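4. Preparing the audio guide for the old town walk

This section is for visitors who have borrowed the Pal handset at the Burthorpe gatehouse. If you use your own telephone, please go to section 6.

4.1 Switching on and choosing the walk

1. Press and hold the side button until the display lights up. This can take several seconds.

2. Choose your language with the arrow keys and press OK. If you choose a wrong one, hold the left arrow key and the list comes back.

3. Choose the walk. There are two walks on the handset:
Upper Town (17 stops, mostly on cobbles, with steps at the church)
Hastano Quarter (shorter, suitable for prams and wheelchairs)

4. Put the cord over your head before you leave the counter.

Note: The walk called "Plirklow Mill" still appears in the list, but the footpath to the mill is closed until February. Please do not choose it. The handset will send you to the river gate, and this gate is locked.

4.2 Starting at the first stop

5. Go out through the gatehouse arch and stand at the stone with the number 1. It is set into the pavement, on the left side of the fountain.

6. Type 1 and press OK. The introduction explains how the town was founded and why the main street bends twice before it arrives at the market square. You can pause it with OK and continue with OK.

7. Adjust the volume now. In the covered market the sound is much louder than outside – this comes from the vaulted ceiling and it is not a fault of the handset.

Caution: Cars are allowed in Tanner Street in the mornings. Do not stop in the middle of the street to look at the painted beams. There is a bench opposite house number 9 with a good view of them. 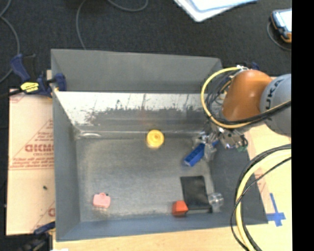

4.3 Finding a stop again

The stops do not need to be visited in order. Every stop has a stone with its number, except the old salt store, where the number is painted on the door frame.

8. To hear more about a building, type 845 after the normal text has finished. The longer text about the wall towers begins with the siege of 1564 and lasts several minutes, so you may like to sit down.

9. To hear a text again from the start, press the left arrow key two times.

10. If you have lost your way, type 457. The handset then names the nearest stops and tells you how to come back to the market square.

Note: Inside the church please use the earpiece and not the loudspeaker. During services the church cannot be visited, and the walk continues at the cloister.

4.4 Returning the handset

11. Switch off the handset and bring it back to the gatehouse before closing time. On 16th June the gatehouse closes at noon for the town festival – on this day use the box beside the door.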